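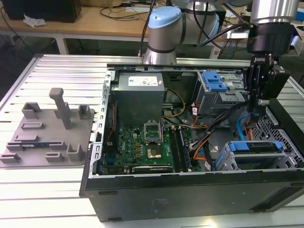 슬롯 작업대에 눕힌 데스크톱, 왼쪽 회색 판이 이번 리뷰 대상. 그리퍼는 드라이브 케이지 쪽에 내려가 있음.

Eltis 고정 플레이트 세트, PC 분해 셀에 물려서 써본 후기

점심시간에 급하게 씀. 맞춤법은 알아서 읽어주시길. 사진은 더 올릴 시간 없음.

결론 먼저 쓰면 재구매 의사 있음. 단 설명서는 다시 써야 함. 그리고 가운데 기둥, 그건 진짜 할 말 많음. 뒤에 씀.

우리 쪽 환경
중고 데스크톱 분해·조립 셀. 협동로봇 한 대가 작업대 레일 쪽에 서 있고 그 앞에 본체를 눕혀 놓고 작업함. 메모리, 확장카드, 드라이브 이런 거 뽑고 꽂는 게 주 업무. 기존에는 부품 놓는 자리를 알루미늄 각재 잘라서 대충 만들어 썼음. 문제는 뽑은 부품이 매번 조금씩 다르게 놓인다는 거. 사람은 상관없는데 로봇은 그걸 다시 집어야 하니까. 재파지 실패가 제일 골치였음.

그래서 Trostdale 지점에서 먼저 쓰던 Eltis 세트를 우리도 들임. 3월에 받아서 그 뒤로 계속 물려 놓고 쓰는 중.

판 자체
회색 3D 프린트 출력물. 모서리 둥글고 위에 홀더들이 올라와 있는 형태. 첫인상은 솔직히 좀 장난감 같았음. 가격 생각하면 더 그럼. 근데 써보니 출력물인 게 장점도 됨. 그리퍼로 한 번 찍었는데 홀더 쪽이 먼저 부러지고 손가락은 멀쩡했음. 알루미늄이었으면 반대였을 듯.

출력 품질은 편차 있음. 두 장 주문했는데 한 장은 바닥이 살짝 휘어서 왔음. 작업대에 볼트로 조이니까 펴지긴 하는데 조인 순서에 따라 홀더 높이가 달라짐. 이거 모르고 티칭하면 나중에 고생함. 대각선으로 조금씩 나눠 조일 것. 설명서에는 그냥 "고정한다" 한 줄이 끝.

슬롯 홀더. 칭찬할 부분. 입구가 약간 벌어져 있어서 보드가 조금 비뚤게 들어가도 알아서 자리 잡음. 작은 기판은 가로로 눕혀 걸쳐 두는데 놓고 나서 움직임 거의 없음. U자 홀더도 괜찮음. 제일 자주 닳을 줄 알았는데 아직 멀쩡.

블록 모양 홀더 중 하나는 폭이 애매함. 우리 부품엔 헐거움. 안쪽에 얇은 테이프 한 겹 붙여서 해결. 이 가격에 테이프 붙이고 쓰는 게 맞나 싶긴 한데 되긴 됨.

설치
혼자서 53분. 박스 뜯는 것부터 볼트 다 조일 때까지. 티칭은 뺀 시간임. 티칭 포함하면 오후 다 날아감.

순서는 이렇게 했음.
작업대 홈에 너트 먼저 다 밀어 넣기. 나중에 넣으려면 옆에 있는 거 풀어야 해서 짜증남.
판 얹고 볼트 가조임.
로봇을 판 네 귀퉁이 위로 차례로 보내서 팔이 무리 없이 닿는지 확인. 먼 쪽 귀퉁이에서 손목이 꺾이는 자세 나오면 판을 당겨야 함. 우리는 본체 쪽으로 25mm 당김.
본조임. 토크는 8Nm으로 통일. 설명서에 숫자 없음. 더 세게 조이면 판 쪽이 먼저 눌릴 거 같아서 여기서 멈춤.
기준점 티칭, 그다음 홀더별 접근점.

기준점은 판 위에 따로 마크가 없음. 이거 감점. 결국 홀더 모서리를 기준으로 잡았는데 출력물 모서리라 매끈하지가 않음. 핀 구멍 하나만 뚫어줬어도 됐을 것을. 우에다 아키히코 씨가 직접 드릴로 뚫어서 핀 박아줬고 그 뒤로는 판을 뗐다 붙여도 재티칭 안 하고 확인만 하고 넘어감. 구입하면 이거부터 하길 권함.

가운데 기둥
문제의 기둥. 판 중앙에 높게 서 있고 위에 블록이 튀어나와 있음. 대기 위치에서 직선으로 판 건너편 홀더 가려고 하면 궤적이 여길 지나감. 첫날 저속으로 돌리다가 손목에서 늘어진 케이블이 윗블록에 걸림. 저속이라 다행이었지 자동 속도였으면 케이블 갈았음.

대책은 경유점 추가. 판 위로 들어갈 때는 무조건 높은 경유점 한 번 찍고 내려가게 바꿈. 사이클이 조금 늘어나는데 어쩔 수 없음. 케이블도 짧게 다시 잡아야 하는데 너무 당기면 손목 돌릴 때 커넥터가 당겨짐. 관절 끝까지 돌려보고 제일 팽팽한 자세에서도 손가락으로 살짝 눌리는 정도. 우리는 그 정도로 맞춰 둠. 매번 티칭 바꾸면 이것도 다시 봐야 하는데 자꾸 까먹음.

기둥만 따로 뺄 수 있는 버전 있냐고 문의했더니 답변은 친절했음. 내용은 "현재 없음".

본체 쪽 작업
이건 판 리뷰는 아니지만 같이 묻는 분들이 있어서 적음.

본체는 눕혀서 옆판 열고 개구부가 위로 오게. 작업대 홈이랑 케이스 바닥이 닿는 면이 미끄러움. 처음엔 그냥 올려놨는데 메모리 꽂는 힘에 본체가 밀림. 지금은 옆에 스토퍼 대고 씀. 스토퍼는 세트에 없음. 별매도 아니고 아예 없음. 이게 왜 없는지 모르겠음.

케이블이 제일 어려움. 전원에서 나오는 노란선 검은선 뭉치가 기종마다 다르게 늘어져 있어서 그리퍼 손가락이 내려갈 길을 막음. SATA 케이블도 드라이브 쪽에서 크게 휘어 있으면 손가락 안쪽에 들어옴. 판이 아무리 좋아도 이건 해결 안 됨. 우리는 시작 전에 사람이 한 번 눌러서 정리하고 시작함. 자동화라고 부르기 좀 민망한 부분.

CPU는 브래킷 들어올린 상태에서 시작함. 레버까지 로봇 시켜볼까 했는데 가르바 아자이 씨가 반나절 해보고 접음. 소켓 핀 휘면 보드 하나 날리는 거라 그냥 손으로 함.

유지보수
매일 아침 하는 거.
판 위 먼지 불어내기. 중고 본체라 먼지가 장난 아님. 슬롯 홀더 안에 먼지 뭉치면 기판이 떠서 앉음.
볼트 마킹 확인. 마킹펜으로 선 그어 놓고 선이 어긋났는지만 봄. 초반에 두 번 풀렸고 풀림방지제 바른 뒤로는 없음.
그리퍼 손가락 끝 닦기. 기름때 묻으면 메모리가 돌아가면서 잡힘.
빈손으로 기준점 한 번 찍어보기. 육안으로 어긋나 보이면 그날은 재티칭.

교체 얘기. 앞에 쓴 부러진 홀더는 접착해서 하루 버티고 예비판으로 교체함. 홀더만 따로 안 팔아서 판 통째로 갈아야 됨. 핀 박아놓은 덕에 교체 자체는 금방 끝남. 그래도 홀더 하나 때문에 판 하나 버리는 구조는 고쳐줬으면. 출력 파일 공개는 안 한다고 함. 아쉬움 큼.

숫자 하나
판 바꾼 뒤로 놓았다가 다시 집기를 602회 기록함. 실패가 없진 않음. 실패한 건 대부분 헐거운 블록 홀더 쪽이고 테이프 붙인 뒤로 확 줄었음. 슬롯 홀더 쪽 실패는 먼지 낀 날 말고 기억이 안 남. 각재 쓰던 때는 기록을 안 해놔서 비교표는 못 만듬. 체감은 확실히 다름.

Morikawa 제품이랑 비교
잠깐 빌려서 써봤음. 그쪽은 금속이고 기준 핀도 있고 정밀함. 대신 무겁고 홀더 배치 못 바꾸고 납기가 김. 한 기종만 계속 돌리는 라인이면 Morikawa가 나을 거 같음. 우리처럼 들어오는 본체가 매번 다르면 Eltis 쪽. 찍어도 손가락이 사는 게 생각보다 중요함.

좋았던 점
슬롯 홀더 입구 형상. 진짜 잘 만듬
가벼움. 한 손으로 들고 옮김
부딪혀도 판이 먼저 망가짐

별로였던 점
기준 마크 없음
기둥 위치
휜 판이 섞여서 옴
홀더 단품 판매 없음
설명서. 그냥 설명서 전체

별점은 다섯 개 중 네 개 주려다가 세 개 반. 기둥 빠진 버전 나오면 네 개로 고치겠음.

추가: 댓글로 볼트 규격 물어보신 분, 작업대 홈 규격에 따라 다르니까 본인 작업대 먼저 재보세요. 동봉된 볼트는 우리 작업대엔 길어서 바닥에 닿았고 짧은 걸로 따로 샀습니다.

추가 2: 경유점 높이도 물어보셨는데 저희는 기둥 윗면에서 그리퍼 길이만큼 더 띄우고 케이블 처지는 만큼 또 띄웁니다. 저속으로 먼저 돌려보시고요. 점심시간 끝나서 나머지 답글은 저녁에 달게요.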